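Huvow Town Centre Access Scheme
Progress report to the Oksanen Fund, 20th August

The Fund's grant supports consultation on proposed changes to evening parking and loading in Huvow. The first stage has closed and 410 responses were received, most of them from residents within the permit zone. Letters were delivered to 1000 addresses.

Two drop-in sessions were held at the Volex Hall. Traders asked for a later start to the loading ban – a point also raised by the market tenants – and officers are preparing a revised timetable. 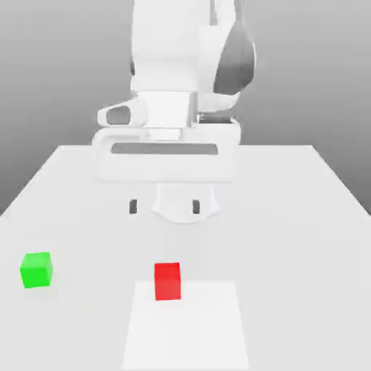

Robotic arm with green and red cubes (computer simulation).

Nine formal objections remain open. Each objector will receive a written reply before the draft order is published. Spending is within budget, although printing costs for the Flusteo Road leaflets were higher than forecast.

The draft order is due to go before councillors in November.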